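Demonstration gathering (robot learning)

Demonstration gathering is the collection of recorded examples of a task, performed by people, for use in training a robot control policy. The examples, called demonstrations or episodes, pair what a sensor observed with what the operator did at the same moment. A learning system fitted to enough of them is expected to produce similar actions when it meets similar observations. The method is used most often for handling tasks that are hard to write out as rules, among them folding, dressing, packing and the arrangement of household goods.

Contents
1 Methods
2 Hand-held collection
3 Episode structure
4 Garment tasks
5 Sites and variety
6 Screening and labeling
7 The Olar collection
8 Limitations
9 See also

Methods

Three main methods are in use. In teleoperation, the operator drives a robot from a distance with a matching arm, a glove or a game controller. In kinesthetic teaching, the operator moves the robot's own arm by hand while its joints are released. In hand-held collection, no robot arm is needed. The operator carries a gripper of the same shape as the one the robot will later use, with a camera fixed to it, and performs the task directly.

Teleoperation gives the most exact record of robot joint motion but is slow, and it requires a robot at every site. Kinesthetic teaching is limited to arms that are safe to push and usually places the operator's body in the camera view. Hand-held collection is faster per episode and can be done in ordinary homes. Its cost is that the path of the tool has to be recovered afterward from video and motion sensors.

Hand-held collection

A hand-held collection tool has two fingers closed by a trigger or a squeeze grip. The finger pads are made to match those of the target robot, as friction and pad angle affect which grasps succeed. A wide-angle lens is common. It keeps both finger pads in view along with enough of the room for position tracking, and straight edges near the border of the picture appear bowed as a result.

Tasks that involve large or soft objects are generally recorded with two tools, one in each hand. Each tool keeps its own video, and the two records are joined by a shared clock signal or by a calibration gesture made at the start of the session.

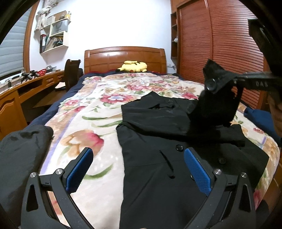 Tracking is computed by following fixed points in the room from one moment to the next. Furniture with sharp edges, slatted doors and shelving gives good points. Blank walls and strong window light give poor ones, and sessions in such rooms are often preceded by a slow mapping pass in which the tool is carried around the work area before any task is attempted.

Episode structure

An episode begins with the tools open and clear of the object and ends when they are again open and clear. Most protocols define:

Start state: the condition of the object before the first contact.
Segments: the named parts of the task, such as reach, grasp, lift, place and release.
End state: the condition that counts as complete.
Reset: the return of the object to a new start state, which is not recorded.

Start states are varied on purpose. An object laid out the same way each time produces a policy that fails when the object is turned or bunched. Operators are usually told to work at a steady pace and to leave small errors in the record if they are corrected within the same episode.

Garment tasks

Clothing is treated as a separate class of task. A garment has no fixed shape, and much of it is hidden by its own folds. Dark cloth is harder than light cloth, as folds and edges show little contrast. Patterned bedding under a garment helps separate it from the background, although it also adds detail that the learning system must come to ignore.

Coats and jackets are split into spreading, edge alignment, sleeve folding and body folding. Fastenings are useful as landmarks. Buttons, collars and seams give an annotator a way to state where a grasp was made, for example "front edge, beside second button," where a plain stretch of cloth would allow only a rough position.

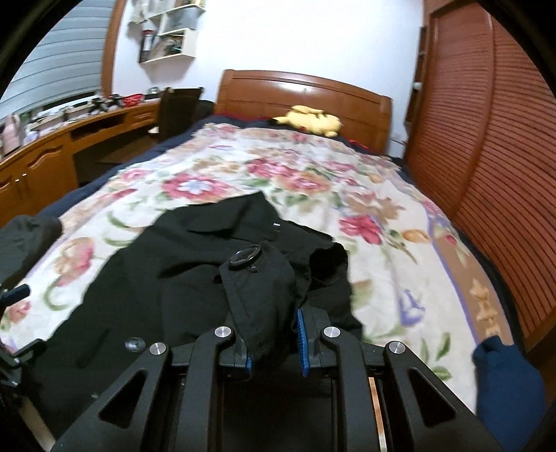 Grasp depth is recorded for each contact in some protocols. A shallow grasp holds only the edge of the cloth and may slip under load. A deep grasp is more secure but can catch a second layer, or the bedding beneath, and drag it along. Boris Slanina proposed a three-level scale (edge, fold, gathered) that was adopted in the Worku annotation guide and has since been used for towels and bed linen.

Sites and variety

Collections made in a single laboratory tend to give policies that work only in that laboratory. Later collections therefore favor many homes with few episodes each. Rooms are normally left as they are found, including objects that have no part in the task. Only items that block the reach of the operator, or that show private information, are moved.

Screening and labeling

Raw episodes are screened before use. Common grounds for removal are:

- loss of tracking for more than a brief interval
- a finger pad hidden from the camera at the moment of grasp
- clock mismatch between the left and right tools
- an end state that does not meet the protocol

Labels are added after screening. They normally cover the task name, garment type, segment boundaries and result.

The Olar collection

Olar is a collection of household garment episodes begun in November by a group at Jedbridge under Wubit Woldegiorgis and Gilles Lacroix. Its first part covered 32 homes and 129 garments. Operators worked in pairs, one recording and one resetting, with the roles exchanged after every 18 episodes to limit fatigue. Screening was carried out with Clurkusness, a review program written by Segundo Muñoz that plays both tool views side by side. The protocol was revised on 5th February to require a mapping pass in every room.

Tarcísio Brandão compared policies trained on the full set with policies trained on episodes from 69 of the garments. The smaller set performed nearly as well on shirts and clearly worse on coats, a result he put down to the greater weight and thickness of outerwear.

Limitations

Hand-held collection records what a human arm can do, and some recorded motions lie outside the reach or speed of the target robot. These must be filtered out or slowed. Contact force is seldom measured, so a policy may copy the path of a grasp without its firmness. Operators also rely on sight from their own eyes, which have a wider and higher view than the camera on the tool. An action may therefore depend on something the learning system was never shown.

See also

Behavior cloning
Cloth manipulation
Teleoperation
Two-handed manipulation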